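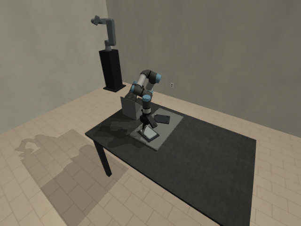 A reader asked last week whether you can just delete old blog posts that get no traffic, all in one go, and be done with it. Short answer, no. Please don't. Long answer is this page.

I'm writing this between two client calls so it's going to be quick and a bit rough. Content pruning, start to finish, the way I do it for small sites. You need access to your search console, your analytics, a spreadsheet and one free afternoon. Maybe two.

What you're working with

The site I did most recently was Skarutholm, a store that sells replacement parts for garden sheds. 604 indexed pages. The store itself is small. The rest was blog posts, tag pages, old sale announcements, and a whole folder of PDF landing pages from a previous agency. Typical.

Step 1. Get every URL in one list

Crawl the site. I use Zaratero but any crawler will do, the free ones are fine at this size. Export everything. Then export the pages report from search console and the landing pages report from analytics. Paste all three in separate tabs, match them up by URL.

Watch the trailing slashes. If one export has them and another doesn't, half your rows won't match and you'll think pages have zero clicks when they have plenty. Fix that first. Same with http vs https, and upper case letters in old URLs.

Step 2. Add the columns you need

Clicks. Impressions. Links from other sites. Date last updated. Sales or signups, if you track them. That's plenty.

Use a full year of data if you have it. A page on snow loads looks dead in May. It isn't dead, it's just May.

Step 3. Sort into piles

Four piles. Keep, improve, merge, remove.

Keep - gets clicks or makes money. Leave it alone. Really, hands off, don't go changing the title because you're in there anyway.

Improve - lots of impressions, hardly any clicks. Usually the title is vague or the answer is buried under a long intro.

Merge - two or more pages chasing the same question. Skarutholm had 19 posts on fixing a stuck shed door. Some were almost word for word the same. We ended up with 3.

Remove - no clicks, no links, no sales, no reason to be there. Expired coupons, events long over, empty tag pages.

If you can't decide, put it in improve and come back to it. Don't sit there for ten minutes over one post. 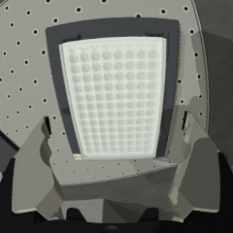

Step 4. Check links before you remove anything

This is the one people skip. Go through the remove pile and look at the links column again. A page with no traffic can still have a good link from a supplier or a local paper, and if you delete it that link points at nothing. Move those pages to merge and redirect them to the closest match.

Closest match means an actual match. Not the home page. Sending everyhting to the home page is lazy and Google tends to treat it like a missing page anyway.

Step 5. Merge

Pick the strongest URL in the group, usually the one with the most clicks. Copy over anything useful from the others. Rewrite so it reads like one article and not three glued together. Publish. Then 301 the losers to the winner.

One hop only. If page A already redirects to B and now B goes to C, go back and point A straight at C. Old sites are full of these chains.

Step 6. Remove

Pages with nothing worth saving get a 410, or a 404 if your system can't do a 410. Either is ok. Take them out of the sitemap as well. Then crawl again and fix any internal links that still go to the removed pages - menus, footers, "related posts" boxes. The footer is where I always find one.

Step 7. Go slow

Do it in batches. I did 31 pages in the first batch at Skarutholm, on a Monday, then left it for a few weeks before touching more. If something drops you know which batch to look at. Do the whole lot at once and you've got no idea.

Keep the spreadsheet. Write down what you did to each URL and when. And take a full backup first, obviously, should of put that at step 1.

How long until you see something

Depends. Weeks at least, sometimes months. Sometimes rankings wobble a bit before they settle. Sometimes the only gain is a cleaner site that's easier to look after, and I'd still do it.

Next up is internal linking, which I'll write about when the Clarngate job is finished. If your crawl export looks weird send me the first few rows, not the whole file please.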